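Imprimir | Enviar por e-mail
Tempo de leitura: 3 minutos

Dia aberto na biblioteca Kodden: notas de uma visita com mapa na mão

26/01/2024

A Universidade de Dridavia abriu as portas da renovada biblioteca Kodden a futuros doutorandos e a pessoas como eu, que já acabaram o doutoramento há anos e continuam a sonhar com o prazo de entrega. Deram-nos um mapa dobrado em oito, um autocolante com o nome e uma caneta que escreveu até ao segundo piso.

A visita começou pelo átrio, onde se explica, num painel muito grande, que a biblioteca é silenciosa. O grupo leu o painel em voz alta. Seguimos depois para o depósito aberto, com estantes que deslizam quando se roda uma manivela e que exigem alguma cortesia entre leitores: quem quer a letra M tem de esperar que saia quem está na letra P. Perguntei se já tinha ficado alguém lá dentro. A guia respondeu que há um sensor, num tom que me pareceu de quem conhece bem a pergunta.

O ponto alto do programa era a ala Swanepoel, reservada à pós-graduação. Tem 38 lugares individuais e 70 cacifos, proporção que ninguém do grupo conseguiu justificar e que a guia atribuiu ao arquiteto. Os lugares marcam-se através do Bretodine, o sistema de reservas da casa, com sessões de 8 horas. Quem não aparece na primeira hora perde o lugar e recebe uma mensagem bastante educada. Quem não aparece três vezes recebe outra, menos educada. Fizeram-nos uma demonstração em direto e o Bretodine pediu uma palavra-passe, depois um código, depois a palavra-passe outra vez. Passámos à sala seguinte.

Gostei sinceramente da sala de empréstimo interbibliotecas, pequena e cheia de caixotes vindos de sítios com carimbos bonitos. Foi a única paragem em que o grupo se calou sem painel. Também vale a pena o laboratório de digitalização, que aceita teses antigas dos departamentos e já tratou 2000 volumes. A minha não foi feita ali, mas procurei-a no catálogo público, por curiosidade científica. Está disponível. Tem zero consultas.

Algumas indicações para quem for na próxima edição, prevista para agosto: a entrada faz-se pelo lado do parque, e a porta principal, a das fotografias do folheto, serve sobretudo para fotografias. O elevador do lado norte não para no terceiro piso. As inscrições para a ala Swanepoel fazem-se no balcão de referência e convém levar o comprovativo de matrícula em papel, apesar de tudo o que se disse na visita sobre a transição digital.

No fim houve café na copa do pessoal e bolachas para metade do grupo. Fiquei na outra metade, a preencher o inquérito de satisfação com uma caneta emprestada.
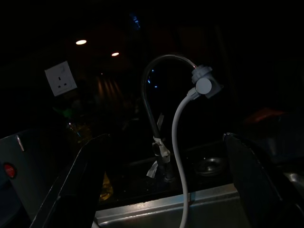
Dei quatro estrelas em cinco. A quinta fica guardada para o dia em que o Bretodine me deixar entrar.

Imprimir | Enviar por e-mail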